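How to change the coolant in an older car at home

Old coolant does its damage slowly. The additives that stop corrosion wear out well before the liquid looks bad, and by the time it has gone brown the inside of the radiator is usually on its way too. On most older cars you can drain and refill the system in an afternoon with ordinary hand tools.

This page covers a conventional radiator with a drain tap at the bottom and a cap on top. If your car has a sealed system with a bleed screw, the draining part is the same but you will need the workshop manual for the bleeding order.

What you need

A drain pan that holds more than your cooling system does
Fresh coolant of the type listed in the owner's manual
Demineralised water, if you bought concentrate
A funnel with a long neck
Pliers for the hose clamps
Rags and a pair of gloves
A sealed container for the old coolant
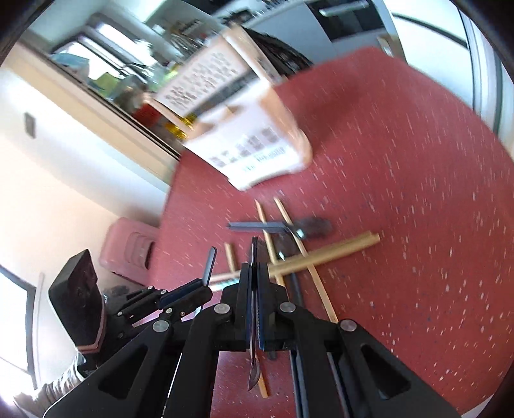 Black gripper over the red speckled floor

Before you start

Let the engine go completely cold. Overnight is best. A radiator cap taken off a hot engine can put boiling coolant on your hands and face, and no rag will save you.

Park on level ground, put the handbrake on and chock the rear wheels. If you can reach the drain tap without jacking the car up, leave it on the ground. If you can't, use stands and never rely on the jack alone.

Keep pets and kids out of the garage. Ethylene glycol tastes sweet and a small amount can kill a dog.

Draining

1. Turn the heater control to full hot. On cars with a heater valve this opens it and lets the heater core drain as well.

2. Slide the pan under the tap, then remove the radiator cap.

3. Open the tap by hand. Plastic ones go brittle with age, so if it won't move, leave it alone and pull the lower hose off instead — it's messier but cheaper than a new radiator.

4. Empty the overflow bottle. Most lift straight off their bracket. Rinse out any sludge.

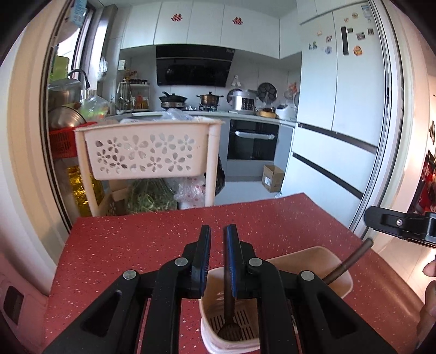 2 min read

Flushing

Close the tap, fill the system with plain water and refit the cap. Run the engine until the top hose feels hot, switch off, and wait for it to go cold again. Drain it as before. Repeat until the water comes out clear. Our old Flostano wagon needed 2 goes.

Refilling

Mix concentrate with demineralised water to the ratio on the bottle. Tap water leaves scale. Don't mix coolant types, even if the colours match.

Pour slowly through the funnel and squeeze the top hose now and then to push air out. When the level stays at the neck, start the engine with the cap off and let it idle. The level will drop when the thermostat opens. Top it up, fit the cap and fill the overflow bottle to the cold mark.

Check the level again the next morning, with the engine cold, and look under the car for drips.

Take the old coolant to a council drop-off point. It should never go down a drain or onto the garden.

Last updated 2024-12-20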